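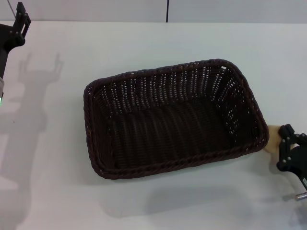

A two-armed station at Skamitus, with the basket used for the tidying work.

The Skamitus open day in Cliltonham ran on a Saturday from ten until four. I went to see whether a machine could do any of the jobs I do at home or used to do in a stockroom. Entry was free and the parking was not.

Most of the ground floor was given over to tables, each with a pair of arms and a single chore. The basket table drew me in first. One gripper had a beige item in its jaws, right beside the end of the wicker basket, and the other was open. Putting a thing in a basket is something a toddler can do. The staff told us the rim is the hard part, as it sticks up and the fingers have to clear it before they let go.

Next door was Helmy, their shelf-stocking project. It moved cartons from a tote to a shelf and turned the labels outward. I watched it do 3 in the time I would have done a whole row. The team wants it working overnight, when speed matters less. They said it had run 200 hours in a test aisle and that someone still has to be on call for dropped items.

Drukura is the laundry project. It folded a hand towel neatly and then made a mess of a T-shirt. A person reset the shirt and it tried again, with a better result on one sleeve.

In the talk after lunch we heard that a simple chore can take 1,000 practice runs before it is worth showing to visitors. Someone asked about price and was told there isn't one yet.

My view is that stockroom work will come first. Shelves stay put and cartons are mostly the same shape. My kitchen is different every day, and I would not leave one of these alone in it. The next open day is in February, and booking opens on their website a month before.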